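Rutherford Room — Household Chore Readiness and Safety Checklist

Site: Urnton, upper floor
Project: Nallunex, kitchen tasks
Checklist owner: Trotetti, bench safety
Date: April 9, 2021
Task on bench: microwave, door and turntable

Mark each item OK, FIX or OPEN. Comments go under the item. An item marked OPEN does not stop work, but it stays on the sheet until the next review in August.

Section A. Room and floor

A1. Walkways clear between tables: OK
Comment: Floor is plank throughout. Keep bags off it.

A2. Lighting even over the bench: OK
Comment: Fluorescent tubes on, window side bright as well. The glossy door glass is still the hardest surface for the vision software, so please don't switch off single tubes during a run.

A3. People outside the task stay back from the bench: FIX
Comment: Mark a line on the floor. A person walking behind the microwave is a minor nuisance now and would be a real hazard with a powered arm in that spot.

A4. Overhead pipes and ducts, visual check: OK 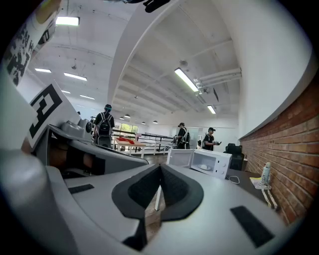
Section B. Appliance

B1. Appliance sits level and does not slide when the door is pulled: FIX
Comment: A person steadies a light microwave with the other hand and never thinks about it. A one-armed machine can't. Non-slip mat to go under the feet before the next session.

B2. Door opens through its full swing without hitting anything: OK
Comment: Door swings to the left. Leave that side of the table free.

B3. Turntable plate seated: OK
Comment: Reseating the plate is the step we would trust a machine with last. It has to be set down flat and felt into place, and the software has little sense of touch to work with.

B4. Loose items cleared from the tabletop: FIX
Comment: Small bottle and cable on the same table as the microwave. Move both before the next run. Software that plans around a clear table tends to knock over whatever it was not told about.

B5. Cables routed away from the door: OPEN 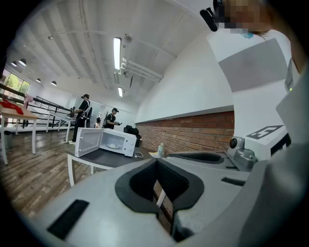 Microwave with door fully open, turntable plate inside.

Section C. Two-handed work

C1. Both hands reach the cavity without touching the door edge: OPEN
Comment: Fine for a careful person. Two arms on fixed bases would have to share a very narrow opening, and our planner refused this in simulation.

C2. Sleeves, hair and cords kept away from moving fingers: OK
Comment: Check again after every break.

C3. Wrist straps snug, skin checked after 25 minutes: OK

C4. Operator can let go and step back at any time: OK
Comment: Keep the space behind the operator open — no chairs. 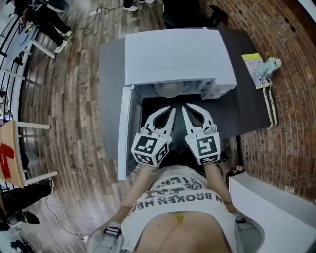

Leaning over the bench is the other thing to watch. A long stretch of it is hard on the neck and lower back, so operators should swap before they feel tired. Table height can stay as it is for now, but a taller operator should ask for risers.

Section D. Is the chore ready for a machine?

D1. Open and close the door: nearly
Comment: Of 2,220 simulated attempts, 158 ended with the door left partly open. That is good for a lab and not good enough for a kitchen.

D2. Put a dish in and take it out: no
Comment: Works for a dry bowl with a rim. A full cup of soup is a different job.

D3. Wipe the inside: no
Comment: Corners and the ceiling of the cavity are missed. Needs a softer tool and force control.

D4. Run with no person in the room: no
Comment: Not to be tried under Nallunex. The limit for any powered test is one machine, one operator and one person on the stop button.

Actions before next use
— Mat under the microwave (B1)
— Floor line behind the bench (A3)
— Tabletop cleared and cable tied back (B4, B5)

Overall: approved for hand-held work only. Powered arms not approved.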